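The Second Encore

By the time the singer walked out at the Grallville arena, the support act had been gone for an hour and my feet had given up. She was calling herself Hilar that year. Before that she'd been one of two girls in a group called Bresent, who had a hit the summer I left school, and before that, if you believed the magazine, she had taught herself piano on a church organ with half its keys missing. I didn't believe the magazine. I had written for it.

My editor wanted the comeback story. Ten years away, a voice lost and found again, a new record made in a cottage with no telephone. The press officer had given me the same three sentences twice, once in an email and once in a corridor, and the only thing that changed was the cottage, which moved from the coast to the hills.

So I stood at the back with my arms folded and waited to be told how to feel.
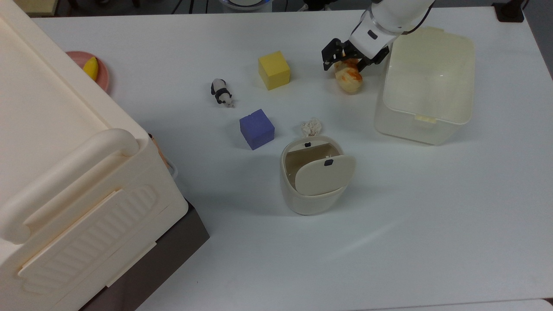

A pink plate beside the storage box.

She opened with the old one, the Bresent one, and everybody screamed. Fine. People will scream at anything they danced to at 17. The second song was new and had rain in it, and a river, and I wrote "river" in my notebook and underlined it unkindly. During the third she stopped to tell us about the cottage. It was by a lake now.

I went out for a drink. The bar had shut, so I sat on the stairs and listened through the doors, and without the lights and the big screens she sounded smaller. There was a crack in the high notes. It came in the same place in each chorus, and I thought, well, they'll have rehearsed that.

Then the band dropped out. I'm told it was a fault with the power on the left side of the stage, though I've also been told it was planned, and by someone who ought to know. She carried on by herself for 31 bars -- I know because I counted, to have something to be rude about later. The crack came and went. Once it came in the wrong place and she laughed, and lost a line, and picked up the next one.

The woman next to me on the stairs, who sold the T-shirts, was crying into her sleeve.

"Does she do this every night?" I asked.

"I only started in May," she said.

I filed my piece before midnight. I called the show uneven and said the lake was probably a pond. Then I looked up the next date on the tour and bought a ticket with my own money, in the seats on the left, near the plugs.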